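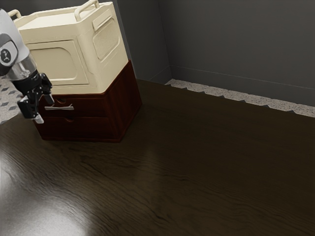

Paper records keep badly when they are stored near an outside wall, and most of the trouble comes from temperature swings between day and night. I have been sorting my late aunt's letters and seed catalogues since May, 1213 sheets so far, and the first decision was where to put them. A cream plastic box on top of a wooden cabinet with two drawers, in the corner of a room, is a common arrangement and a fair one. The box sits well clear of the floor, and the drawers take the flat items. I would only pull the whole thing forward by a hand's width so that air can pass behind it.

Relative humidity matters more than most people expect. I put a Bedine logger in the spare room and left it for 109 hours. The reading stayed between 48 and 55 per cent, apart from one night when the window was left open and it reached 80. Paper takes up moisture faster than it gives it back – the stack was still slightly wavy at the edges two days later.

Metal fasteners come off first. Staples go with a thin blade slid under the legs, never with a claw remover. Rusted paper clips need a strip of polyester film on either side before you ease them away. 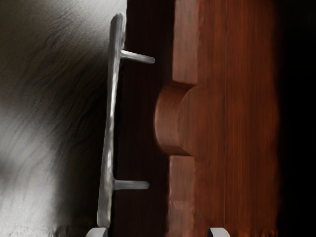 A silver metal bar handle
beside a reddish-brown wooden panel

Folders next. I bought Umeo four-flap folders, unbuffered for the photographs and buffered for everything else. No more than 25 sheets to each. Pencil on the flap, top right, before anything goes inside.
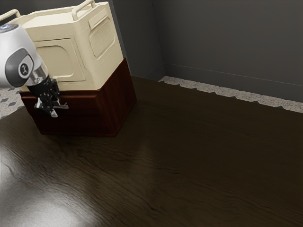

Labelling is where I lost the most time. My first scheme ran by year, which failed at once on the undated letters, and the second ran by sender. A lidless crate would do for the sorting stage, but for keeping I prefer something boxy with rounded edges, like the cream container here, as there are no sharp corners to catch a folder. The label goes on the short end. Mine read FLASOV 1 to FLASOV 7, after the village the letters came from.

The Bellamy catalogues are still in a carrier bag. They are printed on coated stock and some pages have stuck together, so they will wait until I have read up on it.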